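Lead screws run a long time without attention, but the nut on a linear actuator wears, and sooner or later the axis stops returning to the same spot. This page covers checking backlash and changing the nut on a Driltard 26 series actuator with the plastic anti-backlash nut. The steps are nearly the same for the older Jernov units, except where noted.
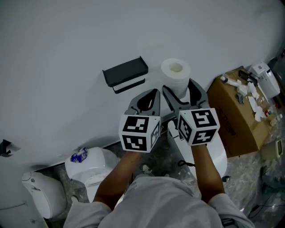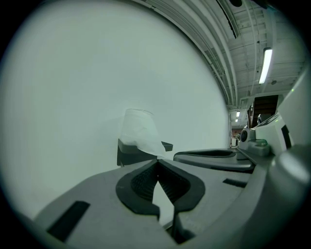

## Before you start

You need:

- A dial indicator on a magnetic base
- Hex keys, metric set
- A lint-free cloth and isopropyl alcohol
- A replacement nut that matches the lead and hand of your screw
- Dry-film or PTFE grease, as listed on the actuator's data sheet
- A notebook

Turn off the drive and lock out the power. If the axis is vertical, block the carriage first. A fine-lead screw may hold the load by itself with the motor off, but a coarse-lead screw usually won't.

## Step 1: Measure the backlash

1. Clamp the indicator base to the machine frame, with the tip against a flat face on the carriage. The tip should line up with the direction of travel.
2. Restore power and jog the carriage toward the indicator until the needle has moved a full turn. Zero the dial.
3. Jog 1,000 steps farther in the same direction, then 1,000 steps back.
4. Write down how far the needle stops from zero.
5. Repeat at both ends of travel and in the middle.

If the reading is high only in the middle, look at the screw before ordering a nut. Most machines do their work in one short section, and the screw wears there first. A new nut on a worn screw will be tight at the ends and loose where you need it.

Check the coupling too. A loose clamp screw on the motor side gives the same reading as a bad nut. Lock out the power again, hold the lead screw still with a gloved hand, and try to turn the motor shaft. There should be no free play.

## Step 2: Remove the old nut

1. With the power still locked out, take off the end cover and the four screws that hold the nut flange to the carriage.
2. Slide the carriage clear of the nut.
3. Loosen the coupling and pull the motor straight back.
4. Remove the bearing retainer at the free end. On Jernov units this is a snap ring. On Driltard units it is a threaded collar with a set screw.
5. Spin the nut off the free end. Keep a hand under it, as the spring can jump out when the two halves separate.

## Step 3: Clean and inspect the screw

Wipe the full length of the screw with alcohol. Black paste in the thread roots is old grease mixed with nut material. A little is normal.

Lay the screw on a flat surface and roll it slowly. If you see daylight moving under the middle, the screw is bent and should be replaced. Don't try to straighten it.

## Step 4: Fit the new nut

1. Apply a thin coat of grease to the threads. Skip this if the screw has a factory dry coating.
2. Compress the spring and start the nut by hand. It should turn with light, even drag.
3. Refit the bearing retainer, motor and coupling.
4. Bring the carriage up to the flange and start all four screws, but leave them loose.
5. Turn the screw by hand to run the carriage to the motor end. Tighten the flange screws there in a cross pattern.

Tightening at the motor end lets the nut find its own center close to the fixed bearing.

## Step 5: Run in and recheck

Run the axis at low speed over its full travel for 186 cycles, then repeat Step 1. Record the new figures and keep them with the machine. Check again after 7 weeks of normal use.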